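Wealth firm Hekent drops the minimum, keeps the biscuits

Hekent, the private client adviser that for years would not return a call from anyone with less than a house to invest, is to open its doors to savers with £2,000. The change takes effect in January, and the firm has marked the occasion with a new brochure in which several people laugh on a beach.

Until now the firm's advisers have looked after 300 families, most of them inherited from one another. Clients were seen twice a year, given a portfolio summary bound in navy card and sent home with the impression that everything was in hand. Usually it was. The trouble, according to the firm's own letter to clients, is that the families are getting older and their children have put the money in an app.

Mahfuz Miah, who joined as head of advice last spring after a long spell at Siriwardena, has been given the job of winning the children back. He was cheerful about his chances.

"They don't dislike us," he said. "They've been to the Christmas drinks. They just think we're something that happens to their parents, like gout."

The new service is called Nullska. Asked what the word means, Miah said it had tested well.

Customers who sign up will pay £29 a month, whatever they have invested, and for that they get a yearly review with a qualified adviser, a pension check and unlimited use of a message service that promises a reply by the end of the next working day. Existing clients stay on the old percentage fee unless they ask to move. The letter mentions this on its fourth page.

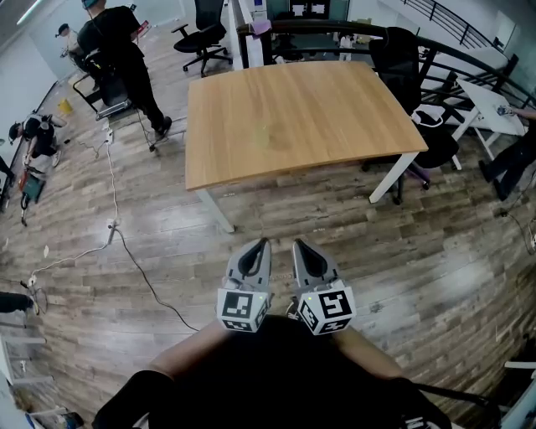

A flat fee is kinder to some than to others. Anyone arriving with the bare £2,000 would hand over £348 in the first year, and would need a very good year in the markets simply to end it where they began. Miah accepted the sum without argument. He said the smallest accounts were expected to belong to people who were adding to them every month, or who wanted help with an old workplace pension, and that advisers had been told to turn away anyone who would be better off with a savings account.

"We'll say so on the first call," he said. "Then we'll probably lose them to a savings account."

Filipa Simões, who runs the rival firm Zornari from two rooms above a dry cleaner's, was less moved by the announcement. Zornari has charged a fixed fee since it opened and has 200 clients, a good few of whom, she said, had been politely shown out of Hekent at one time or another.

"I used to get a very nice class of cast-off from them," she said. "I'd hoped it would go on a bit longer."

She added that she wished the new service well, and that her own fee would be going down in the new year by an amount she had not yet decided but which would be noticeable.

Hekent is taking on four trainee advisers to handle the extra work, all of whom will spend their first months answering messages before being let loose on anybody's retirement. The firm is also doing away with the dress code for client meetings, though only for clients. Advisers will continue to wear ties, after a trial without them led one long-standing customer to ask whether there had been a fire.

Applications for Nullska open at nine in the morning on launch day through the firm's website. Those who prefer to do it on paper can ask for a form, and the navy folder will still be available for a small extra charge.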